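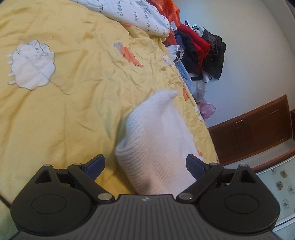 Gunberg Consumer Goods Review, Textiles and Bedding Section

Kikano printed bedspread, yellow, sheep and carrot pattern: use as a bed cover and as a folding surface

The Kikano is a light bedspread sold in one print and two sizes. The larger size was bought at retail from Guritz in November and kept on a bed in daily use for 90 days. That bed is also where the household sorts and folds its clean clothes, and the second use turned out to be the harder test. Most of this review deals with it.

Print

The ground color is a strong yellow. The motifs are sheep and carrots, with small white shapes scattered between them. Orange on yellow has moderate contrast and the carrots stay legible from the doorway. The sheep are drawn in thin gray lines and need a shorter distance. Color was checked against an unwashed swatch kept in a drawer. After 5 washes at the label temperature the yellow had lost a little depth and the orange had not changed to the eye. The gray line work softened slightly at the edges. No transfer of yellow to white laundry was found, including a damp white cotton towel left on the cover overnight.

The motifs are printed in more than one direction, so the cover has no obvious top or bottom. This is convenient when making the bed. Buyers who want the animals upright from the foot end should look at the pattern before ordering.

Wrinkling

This is the weak point. The cover creases under light handling and does not recover by itself. Sitting on the edge leaves a set of short, tight creases, and dragging a pile of clothes across the middle leaves long loose folds. Shaking the cover out from the foot end removes the long folds. The tight creases need an iron or a wash. A white knit on this cover looks neat by comparison, even when badly folded.
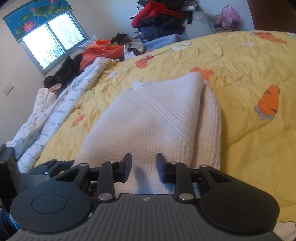 Does the cover need to be ironed before its first use?
Ironing is optional. A wash and a low tumble dry took out the packing creases, and new ones formed within the first evening in any case.

Behavior as a folding surface

Three properties matter when clothes are folded on a bed: grip, flatness and visibility. Grip on the Kikano is good. A ribbed knit stays where it is placed while the sides are brought in, and the bottom layer does not creep during the second fold. Smooth synthetics move more. A nylon shell jacket had to be held with one hand.

Flatness depends on what is underneath. On a firm mattress the cover gave an acceptable surface once pulled tight at both sides. On a soft one it sank under the forearm, and the fold line wandered. Wrinkles in the cover also show up as ridges under thin T-shirts. For heavy knits they make no difference.

Visibility is better than expected. White, navy and black items all separate clearly from the yellow. Orange and mustard socks do not, and one was lost against a carrot for most of an afternoon.

Method for heavy ribbed knits

The following sequence gave the most regular result on this surface.

Lay the garment face down with the ribs running toward the foot of the bed.
Smooth it from the center outward with a flat palm. Do not pull at the hem.
Bring each side in to the center line, sleeves laid back along the body.
Fold in half once, then in half again if the shelf is shallow.
Press out the air and check the far corners, where a knit tends to narrow to a point.

A diagonal crease across the top face usually means that one side was brought in further than the other. Opening the last fold and resetting it is quicker than starting over. Thick rolled edges are normal with rib knits and cannot be pressed flat without losing loft.

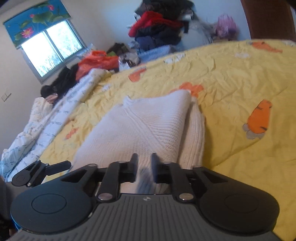
Stack height was limited by the same loft. Two heavy knits stacked well on the cover, and a third leaned. They were moved to a Mussa open shelf unit at that point, which has a depth that suits a garment folded in quarters.

Construction

The outer edge is finished with a double-turned hem, straight on three sides and slightly puckered on the fourth. Stitch length is even. Two loose thread ends were found at one corner and trimmed. After 25 folding sessions there was no pilling in the central area, and light fuzzing along the edge where people sit. Weight on the kitchen scale was 600 grams, low for this size and consistent with how easily the cover shifts at night.

Care

Machine wash, low tumble dry, no bleach. Drying on a line gave more creasing than the tumble dryer. Length shrinkage was small and occurred in the first wash only.

Assessment

Color retention: good
Grip: good
Crease recovery: poor
Hem finish: acceptable
Warmth: low, suitable as a top layer only

Recommended for a child's or guest bed where creasing is not a concern. For a bed that doubles as a laundry station, a denser weave in a plain color would give a flatter surface. The smaller size was not tested.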